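How to Ask for an Old Security File Without Losing a Summer
By Vinh Sầm, 7/3/22

My great-uncle taught night school in Jirnholm and once subscribed to the wrong newspaper. That earned him a file. I spent a good part of last year getting hold of it, and these are the steps I wish I had followed in this order. 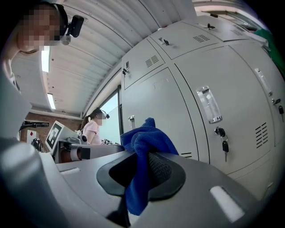 1. Find out who did the watching

Security files tend to stay with whoever opened them until somebody needs the shelf. Start with the city police, then the national service, then the immigration office, and ask each one where its records went. Write down the name of the person who tells you they never had any. You will be speaking to them again.

2. Prove that your relative is dead

Most archives release a personal file more readily once its subject has died, and they want paper to show it. A death certificate is best. A newspaper obituary is often accepted. A headstone may be offered, but ask first.

3. Write a dull letter

Give the full name, every spelling of it, date and place of birth, known addresses, and employers. My great-uncle was indexed under three spellings, one of which was a town. Leave out your opinion of the Cold War. Mine ran to a page and a half and was returned with the fee form.

Ask for "all records, including index cards, cross-references and correspondence." If you ask for "the file," you'll get the file, and the good stuff is in the cross-references.

4. Wait, then write again

Put the legal deadline on your calendar and send a polite reminder the day after it passes. Quote your request number in the first line. Mine was 905, and I can still recite it at parties, when invited.

5. Number the pages yourself

I received 316 pages, of which 31 were readable from top to bottom. Pencil your own number on the back of each copy before you so much as sneeze near the stack. Next, sort by date, and keep a list of what each black bar seems to hide: a name, a place, a whole paragraph. The same informant often turns up blacked out on one page and left in plain view on a carbon copy of it.

6. Learn the code names

Operations and sources got names from what I can only assume was a hat. Mine had Relance, which was the mail opening, and Cù, a source who reported on choir practice with real feeling. Start a card for each one and add to it as you read.

7. Appeal

Do it even if you're tired. Pick the five or six deletions you care about most and explain, one at a time, why the person concerned can no longer be harmed. My appeal went in last June and got me four more pages, mostly about the choir.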